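**Seretti to bring robot arms to its Larko packing site**

Oct 9, 2023

Seretti has confirmed that robot arms will take over repetitive sorting at its Larko site from February. Trials are under way at the company's test bench, where an arm works above a short conveyor belt.

The site employs 420 people. No posts will be lost, and 8 packers will train as cell operators on full pay.

"Our packers asked for less lifting and fewer night shifts," said Elmarie Gumede, Head of Site Operations. "They will also decide which tasks stay with people."

Staff may try the controls during working hours. Sessions are led by Nimal Pathirana of the engineering team.

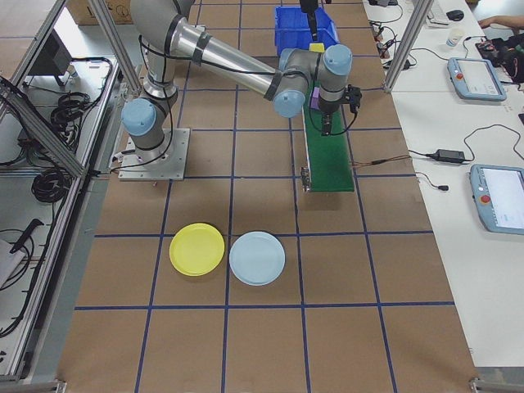
**Who will be in charge of a robot cell during a shift?**

A trained operator from the packing team, who may stop the cell at any time.

Press contact: Ivar Engström, Seretti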